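Picking a fault on a seismic line

Most guides tell you to start with the brightest reflector. I wouldn't. Bright often means multiple.

1. Load the line in Grolar and turn the gain off. Auto gain flatters everything.

2. Find one horizon you can follow for 40 traces on both sides of the suspected break. If you can't, stop there.

3. Measure the offset at 2 depths. Equal offsets prove less than the Vulten manual claims. 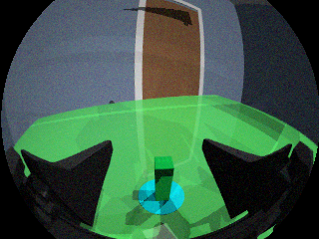

4. Check the crossing line before you draw anything. A fault seen on one line is a guess.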